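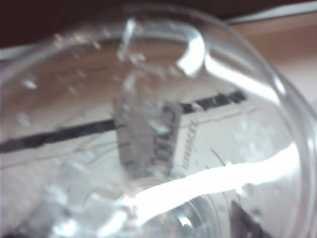 How much water should you drink on a long day hike? I plan on half a liter for every hour of walking, and more when the trail is steep or has no shade.

I got to that number the slow way. My first few summers of hiking I carried one bottle, whatever the route, and usually finished it before lunch. Then I went too far the other way and hauled so much water up the Branby loop that my shoulders hurt for two days. Half an hour on the kitchen scale sorted that out. A liter weighs a kilogram, and I was carrying 5 of them on a trail that passes a spring.

The Branby loop is 19 kilometers if you start from the lower parking lot. It takes me almost 5 hours with a stop for food. I now leave with two liters and fill up again at the spring, which is marked on the county map but not on the trail signs. Look for the split in the path after the second footbridge and go left. I filter everything, even from springs. My filter is an Itano, the older squeeze kind, and it has held up fine. The only trouble I've had was the rubber washer, and a pack of 3 was cheap.

Cotico Ridge is a different matter. There is no water past the trailhead and the last 200 meters of climbing are on bare rock facing south. In April I can do it on two and a half liters. In July I wouldn't start with less than four, and I'd be walking by six in the morning. The tap at the trailhead was shut off the last time I went, so fill up at home.

I drink a little every twenty minutes or so and don't wait until I'm thirsty. On hot days I also eat something salty. Pretzels work. I tried drink powders for one season and mostly got tired of washing the sticky bottles.

I leave a spare bottle in the car too, under the seat where the sun doesn't reach it. It's warm by the time I get back and I drink it anyway.

Next on my list is the trail from Urio down to the lake and back. The map shows two creeks, but I don't know if either one runs in late summer. If you've walked it, leave a comment and tell me which month you went.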